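We use cookies to remember your settings and to see which pages are read. Accept all | Manage choices

PRESS RELEASE
For immediate use

Tostora students take their robot hand to the Sovamard Challenge

A student robotics club from Tostora College has won a place in the final of the Sovamard Challenge, and the whole workshop is buzzing. The team will travel to Raltilano in September to take on 35 other clubs.

The challenge sounds simple until you try it. Each team gets a robot arm and hand, a shelf of everyday shop goods and 200 minutes. The robot has to pick items, carry them and set them down again without dropping or crushing anything. Points are given for care as well as speed, so a gentle, steady run can beat a fast and clumsy one.

The club began as a lunchtime group with a borrowed soldering iron and a lot of ideas. It now meets after lessons most days, and its members come from engineering, art, catering and computing. In the qualifying round they scored 3467 points, their best result yet, and well clear of the 3000 needed to go through!

Much of this term has gone on the grip. Students have been writing and rewriting the code that decides how hard the fingers should close, then trying it on bread rolls, tins, bags of crisps and (bravely) eggs. They keep a shared notebook of every failed pick, and new members are asked to read it before they touch the controls. First-years have taken on the wrist joint, and their changes go into the next practice run.

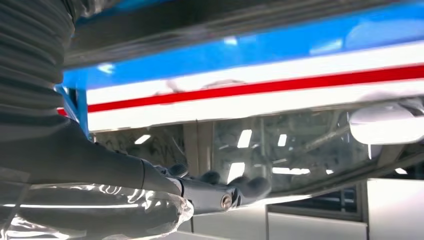
Ogbonna would like other colleges to have a go too, adding that the club learned more from its first bad season than from any lesson plan, and that plenty of the current members had never written a line of code before they joined.

The club is holding an open practice in the main workshop from 4pm during the last week before the final. Families, local schools and anyone curious about robots are welcome, and there will be a chance to drive the arm. Entry is free. Places can be booked at the college reception.

ENDS

Related items
Open evening: engineering and computing courses
Catering students cook for the summer fair
Robotics club reaches qualifying round

Last updated: September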